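Kerar Arm Build: Questions We Keep Getting
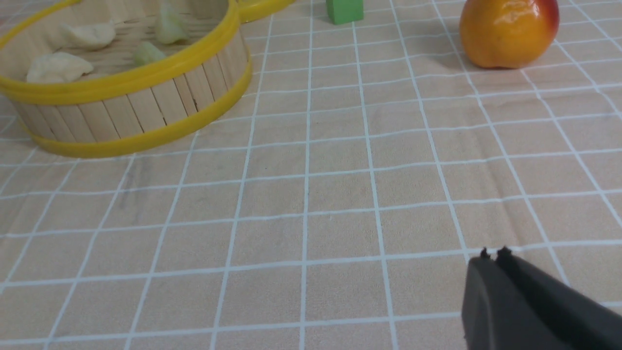 Is Kerar a finished product?
No. Kerar is a tabletop arm built in the shared workshop at Skenanow, and I would be wary of anyone who tells you a hobby arm is finished. It has six motors, secondhand parts and a list of open faults. Most of our testing is pick and place on a checked tablecloth, with a peach, a green block and a round basket with a yellow rim. The grid lines make it easy to see how far off target the fingers stop.

Does it work?
Depends who's asking. In June we logged 200 grasps and threw out 17 of them for bad records. I don't quote a success rate from the rest. Same table, same few objects - that tells you very little about your kitchen.

Why no soft fingertips?
We tried the Roman pads. They peeled off after 10 days. The hard fingers are worse on fruit, but at least they stay on.

Should I buy the Brulel controller?
I wouldn't yet. The spec sheet promises smooth motion, and ours jitters at low speed. Could be our wiring. Borrow one first if you can.

Can it learn a new object from one demonstration?
People ask this after watching videos. Ours can't. Ask how many takes the video needed.

How much will it cost me?
More than the parts list says. Budget for a second gripper motor, plus cable you will cut too short.

Can I come and see it?
Yes, evenings after 6. Ask for Despina Buzatu at the workshop door. Bring your own test object if you like - small, dry and nothing you'd mind having dropped.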